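Course Notes, Unit 4: Discrete Random Variables
Instructor: Hafiz Saragih
Revised 17/01/2026

4.1 Sample spaces

An experiment is any procedure with a well-defined set of possible outcomes. The set of all outcomes is the sample space, written S. An event is a subset of S. Two events are disjoint if they share no outcomes.

For a finite sample space with equally likely outcomes, the probability of an event A is the number of outcomes in A divided by the number of outcomes in S. The equal-likelihood condition is an assumption about the experiment and must be stated before the formula is used. Marks are deducted in the June exam for leaving it out.

4.2 Random variables

A random variable X assigns a number to each outcome in S. It is discrete if its possible values can be listed. The probability mass function is p(x) = P(X = x), and it satisfies two conditions: p(x) is never negative, and the values of p(x) sum to 1.

Capital letters denote the variable and lowercase letters denote a particular value. Evau's text uses f(x) for the mass function – the meaning is the same. The tables in Van Damme list cumulative values P(X ≤ x), so a single value is found by subtracting adjacent entries.

4.3 Expected value

The expected value of X is the sum of x p(x) over all possible x. It need not be a value that X can take. Expectation is linear:

E(aX + b) = aE(X) + b
E(X + Y) = E(X) + E(Y)

The second rule holds whether or not X and Y are independent.

4.4 Variance

Var(X) = E(X²) – (E(X))². The standard deviation is the positive square root. If X and Y are independent, Var(X + Y) = Var(X) + Var(Y). Without independence a covariance term is needed; see Unit 5.

Adding a constant to X leaves the variance unchanged. Multiplying X by a multiplies the variance by a².

4.5 Worked case: one fair die

Let X be the number of dots on the face that lands up, with p(x) = 1/6 for x = 1, ..., 6.

E(X) = 21/6 = 3.5
E(X²) = 91/6
Var(X) = 91/6 – 49/4 = 35/12

The face with six dots contributes 6 × 1/6 = 1 to E(X) and 36/6 = 6 to E(X²), the largest share in both sums. By convention its dots are set in two columns of three.
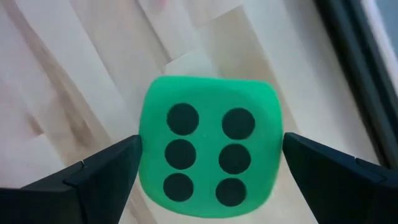 4.6 Sums of independent rolls

Let T be the total of 200 independent rolls. Then E(T) = 700 and Var(T) = 200 × 35/12, giving a standard deviation of 24.15 to two decimal places. The mean of the rolls has expected value 3.5 and variance 35/2400.

4.7 Problems

1. Two fair dice are rolled. Find the probability that the total is 9.
2. X takes the values 0 and 88 with equal probability. Find E(X) and Var(X).
3. A fair die is rolled until a six appears. Write down the mass function of the number of rolls.
4. Show that E(X²) is never less than (E(X))².

Reading: Evau, chapter 4. Solutions to the odd-numbered problems are posted with Unit 5.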